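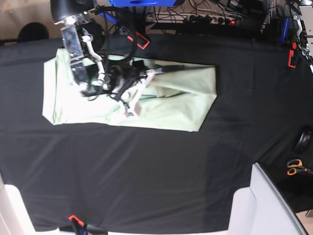

Tandura Folding Cloth, black
Item no. 821
$19, clamps sold separately

I fold a lot of clothes. I run a small secondhand shop and everything that comes in gets washed, checked and folded on the same table before it goes on a shelf, so I have opinions about tables. Mostly my opinion is that they're too slippery! You lay a silky top on a bare tabletop, smooth one side over, and the whole thing slides away from you like a fish. The Tandura is what I started putting underneath, and after enough customers asked where I'd bought it I began selling it myself.

It's a plain black cloth that you spread over your table and clamp along the edges. No print, no grid lines, no folding guide with little arrows on it. I did try a cloth with a printed grid for a while (the Trernus, if you've come across it) and I found I was lining shirts up with the squares and forgetting to look at the shirts.

Why black

I get asked this a lot, usually by people who'd like it in cream. Most of what I fold is light: whites, pastels, a whole lot of pale mint this year for some reason. On black you can see the outline of the garment straight away, so if one end is squared off and the other is wandering off to a point, you know which end to go back to. On my old beige table cover I'd only notice once the thing was on the shelf next to its neighbors.

It does show lint. I keep a lint roller in the drawer and go over the cloth in the morning and again after lunch, and if you fold towels you'll be doing it more often than that. If you fold mainly dark clothes then this probably isn't the cloth for you, and I'd rather you saved your $19.

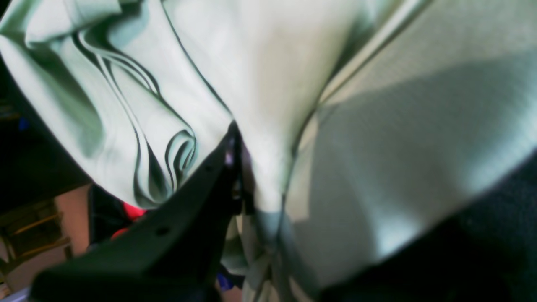
Slippery, thin and stretchy things are where I get the most use out of it. Pick up soft fabric by one spot and it all runs together into a gather – the rest hangs down in folds and you've lost track of which layer is which. With the cloth underneath, I can put the piece down, let the bottom layer rest, and tease the top layer flat without dragging everything along. It isn't sticky or rubbery. There's just a bit of hold to it.

My usual way with a soft top goes like this. Lay it out flat, fold it lengthwise into a long strip, run a hand along it, then bring the ends in. For anything very floppy I smooth from the middle outward and leave the creases near the ends until last. You'll find your own way, but do the long fold first if you can. Short folds first make for a lumpy parcel.

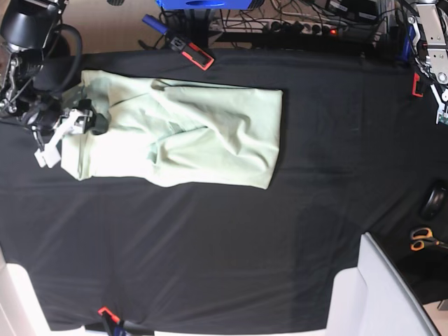

And please clamp it. I sold the first batch without saying a word about clamps and got several emails along the lines of "it moves when I move." Well, yes, it's a cloth. Small spring clamps on the table edge are fine, or any little clamp that doesn't stick up far enough to catch a sleeve. Pull the cloth snug before you put the last one on. It doesn't need to be drum tight, and a few soft wrinkles won't bother anything you're folding.

It ships folded, so there will be fold lines when you open it. They relax with use. You can iron them out on low if they annoy you, though I never have.

What kind of table

Pretty much any. Mine is an old Bednarek workbench with a rough top, and Britta Hollmann, who folds with me through the July rush, uses hers at home over a Fitwood dining table. The cloth is meant to cover most of a tabletop, and you may have a strip showing at the edge. I like having that strip for the scissors and the tape.

Check the thickness of your tabletop before you order clamps. Thick ones need a wider jaw.

Care

Cold wash, on its own the first time. Line dry. Skip the fabric softener, it takes the hold away and you'll be back to chasing tops across the table. Mine has been under more than 2000 pieces of clothing and has gone a little soft at the corners where the clamps bite, but it still lies flat.

Ordering

I've sent out 700 of these so far, all packed by me, so orders placed in the afternoon go out the next morning. One cloth fits in a regular mailer. Three or more go in a box and take a day longer.

Returns are fine as long as it hasn't been washed. Write the item number (821) on the slip so I know what I'm opening.

If you want a different size, send me your table measurements before ordering and I'll tell you whether I can have one cut. Only in black, sorry!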